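**Bread basket on the table: cloth liner or bare wicker?**

Forum: Table & Kitchen > Serving and Storage

---

### crumbtray (original post), July 24, 2025

We do a bread course before lunch every week, usually for 6 people, sometimes more. I have an oval wicker basket that I like a lot, but I keep going back and forth on how to use it.

Things I'd like opinions on:

1. Liner or no liner.
2. Whether a whole plaited roll belongs in the same basket as small round buns.
3. How to get crumbs out of a tight weave.

The basket isn't deep. If I line it with a napkin there is less room, and the napkin bunches up at the ends. Without a napkin the seeds and flakes get into the weave and stay there.

---

### northporch

Liner, always. I use a thin cotton square, folded once, corners tucked under. You lift the whole thing out at the end and shake it over the sink. The basket never needs more than a wipe.

If yours bunches, the cloth is too big. Mine is 16 inches across and that is plenty for a medium oval basket.

---

### oldrye_77

I disagree. A cloth liner holds steam. If you put rolls in when they are still warm, the bottoms go soft in the time it takes to get everyone seated. Bare wicker lets the air through. I have used bare baskets for years and just accept the crumbs.

For a glossy crust I wouldn't use cloth at all. Egg wash goes tacky under a napkin and you end up with lint on it.

---

### northporch

Then let them cool first. You shouldn't be putting hot rolls in any basket.

---

### oldrye_77

People like warm bread. I'm not going to serve it cold to save a napkin.

---

### crumbtray

Mine are usually barely warm by the time they go in. I bake in the morning and we eat at noon.

The basket and one of the plaited ones. The table has a light gray cloth on it, so the crumbs show there too.
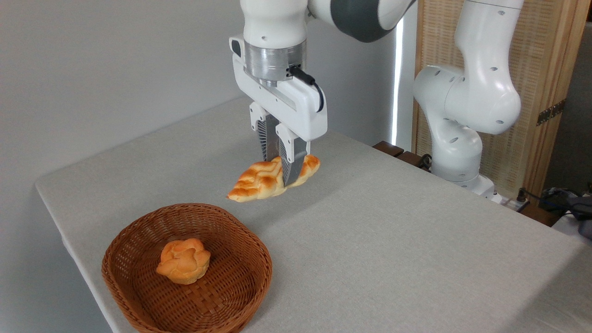

### pan_and_peel

Nice color on that plait. What are you brushing it with?

On your second question, I'd keep them apart. The round one has that puffy knotted top, and if you drop a long roll on it, the top gets flattened. Long ones in one basket, round ones in another. Or lay the long ones down first and set the round ones on top.

---

### crumbtray

One whole egg plus a spoon of milk, two coats. The second coat goes on right before the oven.

I only have the one basket, so layering it is. I hadn't thought about putting the long ones underneath.

---

### tin_lid

I have the opposite view on layering. With braided rolls at the bottom, everyone pulls at the round ones first and then has to dig for the others. Stand the braided ones along the sides, leaning on the rim, and put the round ones in the middle. It holds more than you would expect.

This depends on the rim. A braided rim like yours has enough grip that the roll doesn't slide. On a smooth rim they fall over.

---

### oldrye_77

Leaning works for 4 rolls. After that they start sliding whatever the rim is like.

---

### tin_lid

I get 7 in mine with no trouble. Yours may be shallower.

---

### halfloaf

For cleaning a tight weave:

- Turn the basket upside down and tap the base with your palm before you do anything else.
- Use a dry pastry brush and go along the weave. Going across it pushes crumbs in deeper.
- Vacuum with the small brush head if there are seeds.
- Wipe with a barely damp cloth and leave it upside down to dry.

Don't soak it. I put a Lurnstead basket in the sink in February and the base warped. It rocks on the table now and I use it for onions.

---

### northporch

Agree on not soaking. I had the same thing happen with a Pidmont one. The color faded as well, in patches where the water had sat.

---

### pan_and_peel

Has anyone tried parchment as a liner? I cut an oval slightly smaller than the base. It catches the crumbs, you can't see it once the bread is in, and it goes in the trash after.

---

### oldrye_77

I could live with parchment. It still blocks some air but it doesn't stick to the crust like cloth does.

---

### northporch

It looks like takeout to me. If it's fully hidden I guess it doesn't matter, but by the time there is one bun left in the basket you're looking at a sheet of paper.

---

### pan_and_peel

By then everyone has eaten.

---

### crumbtray

I tried parchment this morning. Traced the base, cut it a half inch inside the line. It did slide when I carried the basket, so I crumpled it first and flattened it out, and then it stayed put. Seeds all stayed on the paper.

I also tried leaning the long ones on the rim. Two of them stayed up and the third rolled into the middle. Might be that my rolls are a bit thick. I'll shape them thinner next time and see.

Keeping the cloth for days when it's only plain rolls with no egg wash.

---

### tin_lid

Thinner should do it. Also try putting the pointed end down. If both ends are rounded they roll more.

---

### halfloaf

Does your tablecloth go in the wash every time? We switched to a crumb scraper between courses and wash ours every second or third use. The scraper doesn't work on textured cloth though.

---

### crumbtray

Every time at the moment. I shake it off the back step first. I'll look for a scraper, any particular one?

---

### halfloaf

Mine is a plain metal one from a secondhand shop. Get one with a slight curve to it, the flat ones push crumbs off the sides.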